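Shelf life: notes on re-oiling the Arroyo Lane reading tables

1/27/18

Quick one as the newsletter goes out tonight and I've still got the rota to do.

The reading tables at Arroyo Lane. People keep asking. Yes, they are being redone, no, not all at once, and yes the library stays open. First two tables came up to the store room before Christmas and the tops are off. Legs stay where they are for now, stacked behind the large print. Please don't sit on them.

What went wrong with the old finish. Varnish, put on thick, years ago, over polish that hadn't been cleaned off. It went cloudy by the window first, then sticky, then people's homework started coming away with bits of it attached. Sanding was the only way. Dale MacDonald did most of it with the doors open in the freezing cold, and there is still dust on top of the atlases, sorry.

We're going with oil this time. Thin coats, wiped on with a rag, left for a bit, wiped off again properly. The wiping off is the part everyone skimps. If it still feels tacky next morning you left too much on. Do the underside as well, same number of coats, or the top takes up damp on one side only and starts to cup. We learnt that on the small table in the children's corner, which now rocks. A folded beer mat is holding it level.

RAGS. Please. Do not ball them up and put them in the bin. Oily rags can heat up on their own and catch fire. Flat, outside, over the railing until they are stiff, then in the metal tin with water in it. Maarja Raudsepp has put a notice up and someone has already pinned the chess club poster over it.

Money: 900 in the pot from the book sale, 59 spent so far on abrasives and masks. Oil still to buy. Nicanor Zabala thinks he can get it at trade price, will report back. If anyone has decent lint-free cloth (old sheets are fine, no towels) leave it at the desk with my name on it.

Also had a question about knots. Leave them. Small tight ones aren't going anywhere and a bit of oil brings them up nicely. Loose ones get a drop of glue and a night to set. Pale boards like these show everyting, so go with the grain when sanding, even at the very end when your arms ache, becuase the scratches across it only appear once the oil is on and then it's too late.

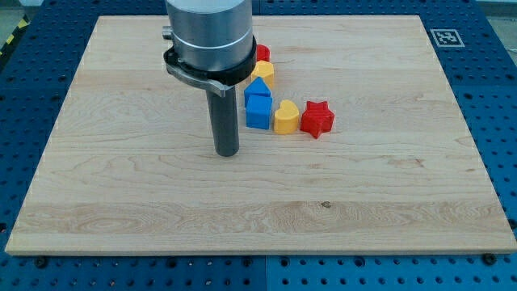

Macarena Calvo wrote in to ask if we had thought about hard wax instead, as her kitchen top was oiled and every mug left a ring until she changed over. She says wax costs more but you can patch a worn bit without doing the whole lot again. Fair point. Drinks aren't allowed at the tables, but we all know about the flasks. Will bring it up at the January meeting and get a price for both.

Next session is evenings, whenever the heater is free. Bring a mask and old clothes. Tea supplied, biscuits not. The piano is still for sale by the way, same price, buyer collects.

Aitana Sotomayor

2 comments | 1,211 views

Contact the newsletter desk | Copyright Friends of Arroyo Lane Library | Back to top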